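Gallery: The February Stacking Fault

Noseck Workshop > Projects > Block stacking > Gallery
Posted Wednesday, May 3, 2023 by Thaddeus Obi

Most of our gallery pages celebrate something. The Callow open day has one, with bunting. The stacking project gets this one, which is about the month we spent being told that everything was fine by a piece of software I had written myself.

The job was to have an arm pick up one cube and leave it on top of another. We practise this in Rulia, our simulator, because simulated cubes cost nothing and don't roll under the radiator. When a routine does well enough in Rulia it goes over to the real arm in the Lyons room, where there is a proper table, a proper emergency stop and Rosalind Szabo, who had booked the room for two days and expected to need one.

By then the routine had done 863 stacks in simulation. Every one of them was marked as a pass. I should like to say that a perfect score made me suspicious. I put it on a slide.

The first stack in the Lyons room went down beautifully and came straight back up again, still in the gripper. The second leaned and fell over. On the third the arm decided that the right place for the top cube was slightly inside the bottom one, and kept pushing until the force limit cut in and everything stopped with a clunk. Rosalind wrote "clunk" in the log, with the time. We did 50 attempts over the two days, and 2 of them ended with one cube standing on another and the gripper somewhere else.

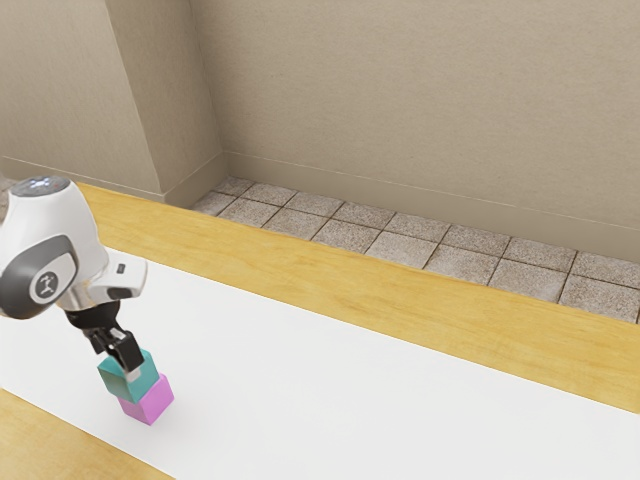

The pass check was the fault, or at any rate the first of the faults. It looked at the height of the top cube, compared it with the height of the bottom one, and if the difference came to one cube's width it wrote down a pass and ended the run. Nothing in it asked whether the gripper had let go. With the teal cube over the pink one and a pale fingertip pad still lying against its front, my check would have looked at the heights and gone off to tell everyone the good news. The cubes don't even need to be lined up. Theirs are a little out of square with each other, and a height check doesn't mind that in the least.

So the routine had never been made to release anything. There was an "open fingers" step in it, certainly, but the run ended before the step came round, and whatever happened after the end of a run was no concern of Rulia's. It tidied the cubes away and started again. I had built a machine for almost putting things down.

Rosalind found it in an afternoon, by the underhand method of watching a run all the way through. I had been reading the totals. Her message said "Does it ever let go?" and I wrote back a longish paragraph about grip stability, which I have since been asked to read aloud at two separate meetings.

The pushing was a different matter and I'm less inclined to be funny about it. In Rulia the contact between the cubes had been left rather soft, a setting I'd turned down early on to stop them jittering, and a soft cube will put up with a good deal of leaning. The routine learned to lean. On the real table it leaned just as hard on a cube that wouldn't give, with the top cube pinched between the fingers and nowhere for any of it to go. The force limit did its job. It had been set by the book, by Rosalind, after I'd suggested we might loosen it for the first day to avoid "nuisance stops". I would like that suggestion forgotten, so naturally it is now in the risk assessment with my initials beside it.

Nobody was hurt. One cube has a dent in the corner and lives on the shelf above the kettle. The fingertip pads were replaced as a pair, and the wrist was checked over before anyone was allowed to run it again.

What we changed, for those who came here from the project page looking for it:

A pass now needs the fingers open and the gripper well clear of the cubes.

The cubes then have to stay where they are for a couple of seconds, with the arm keeping still. Stacks that slide off during the wait are marked as failures, and we keep the recording.

Height is still checked. Sideways offset is now checked as well, against a limit that Rosalind chose and I am not allowed to edit.

Contact is back to its stiffer setting in Rulia. The cubes jitter. We put up with it.

The simulated arm has the same force limit as the real one and stops in the same way. Before February it had no limit at all, and I can find no note explaining why. The handwriting on the lack of a note is mine.

Somebody other than the author watches a batch of complete runs before anything goes to the Lyons room. Watching means watching, at normal speed, with the totals hidden.

We went back to the old recordings with the new check, which was a sobering way to spend a morning. Very few could be saved, as most of them stopped with the fingers still shut, and a run that ends early can't be marked on what it might have done next. The whole lot has been moved to a folder called "held". The slide has gone there too.

The first retrained routine was dreadful, failing in all sorts of ways that the old one had never had the chance to discover. It opened its fingers too early. It opened them one side first, nudging the top cube off. For a while it had a habit of letting go nicely and then catching the stack with its knuckles on the way up – a thing I have done myself with a full tray of drinks. I found all this oddly cheering, because at least they were failures I could see in the results.

It has now been back in the Lyons room for a short supervised session at low speed. Some stacks stood and some didn't, and the counts on the screen agreed with the cubes on the table, so we called that a decent day. There was no clunk. Rosalind left a space for it in the log in case.

Comments on this page are open. If you run a stacking routine with a height check in it, please go and look at what your gripper is doing at the end. Requests for the slide should be addressed to Rosalind, who has kept a copy.

Next in this gallery: Conveyor belt, the wrong way round
Back to all Noseck projects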